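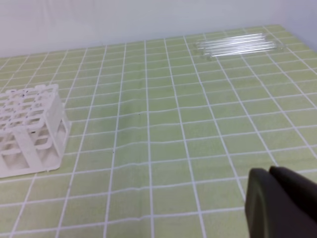

Xolalpa 胭脂虫红色淀套装试用

2023-10-06

这套东西是 Irov 出的，名字叫 Xolalpa，定位是给学过一点古典油画技法的人自己做胭脂虫红色淀用。我买它是为了临一件十七世纪的祭坛画局部，圣母的红袍需要多层罩染，现成的管装茜素红颜色偏冷，罩厚了发黑。买价 400 元，不含运费。

盒子里有一袋干胭脂虫，净重 30 克，一袋明矾，一袋碳酸钾，滤纸若干，一瓶 50 毫升的冷榨亚麻油，还有一本 46 页的小册子。研磨用的玻璃板和研杵不在里面，得自备。没有的话别急着下单，这两样加起来未必比套装便宜。

做色淀的过程

小册子的步骤写得清楚，照着做基本不会出错。先把虫子在研钵里捣碎，加水小火煮，过滤，得到深红色的汁。再放明矾，搅匀，然后把碳酸钾溶液一点一点加进去，会起泡，容器要选大的。我第一次用了一个不够高的烧杯，溢了一些出来，染了台面，后来用了很久才擦掉。

沉淀要静置一夜。上层的水倒掉，换清水再洗，洗到水色很淡为止。这一步小册子只写了“反复冲洗”，没有说洗到什么程度，对新手不太友好。洗得不够，残留的盐会让颜料干后发涩，研磨时也不好上油。

水质影响很大。我用自来水做的那批偏紫，换成蒸馏水以后颜色正得多，是带一点暖的深红。这一点说明里放在最后的附录，应该提到前面来。

晾干花的时间比预想的长，我放在滤纸上阴干，中间翻了两次。干了以后是硬块，要重新研成细粉。粉的得量不算多，画一件小尺寸的袍子够用，画整幅就勉强。

上油和罩染

附带的亚麻油颜色浅，黏度适中，味道也正常。色淀吃油多，研的时候要有耐心，刚开始看着太干，磨一会儿就润了。加油加得太早，最后会稀得挂不住笔。

罩染的效果是我满意的部分。底下用铅锡黄和一点土红打好明暗，罩第一层时颜色很淡，到第三层，暗部就沉下去了，亮部还透着底色。管装的茜素红做不出这个透明度。十七世纪的画家画红绸、红天鹅绒时多半也是这么一层层上去的，自己做一遍，再去看原作上那些红色的厚薄，会看得细一些。

干燥慢是缺点。薄薄一层也要等好几天才能继续，厚的地方更久。小册子建议加少量玻璃粉促干，我试过，确实快一点，不过颗粒要很细，粗了会在画面上看出来。

和 Dredell 的成品对比

Dredell 有一款已经做好的胭脂虫红粉，省掉了煮和洗的工夫，打开就能研。我手上正好有剩的，两种并排刷在同一块打了底的木板上。Dredell 的颗粒更均匀，颜色也稳定，每一罐差别不大。Xolalpa 这边两批颜色就有出入，但好的那批更暖，也更透。

如果只是为了画画，买 Dredell 更省事。想弄明白这种颜料是怎么来的，或者要在课上演示，Xolalpa 值得买。
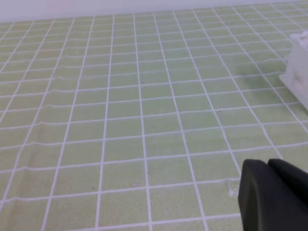 耐光性

这是所有胭脂虫红都绕不开的问题。我从三月开始把一块色样放在朝南的窗边，半边用铝箔遮住，到现在露在外面的半边已经明显变浅，薄的那一段褪得更多。遮住的部分没有看出变化。所以用它临摹、做技法研究没有问题，要卖出去的画或者要长期挂在亮处的画，我不建议用。包装上印着“博物馆级”几个字，没有写耐光等级，这种写法不妥。

小册子

前半本讲胭脂虫在新西班牙的生产和运到欧洲的贸易，后半本是操作。历史部分简短，配图偏暗，有一张袍子细节几乎看不清。中文译名前后不统一，同一种材料出现过“色淀”和“湖色”两种叫法，后一种显然是直译。英文版由 Stadcombe 印制，我借来翻过，图比中文版清楚。

其他

袋子没有密封条，拆开以后要自己找罐子装，虫子受潮会结块。明矾给得偏多，碳酸钾刚好，做砸一次就不够了，最好另备一点。滤纸太薄，湿了容易破，我叠了两张用。

总的评价：原料好，油好，说明书中等，包装差。会自己磨颜料的人可以买，刚开始学油画的先不用考虑。第二袋虫子我会单买，Irov 有补充装，不必再买整套。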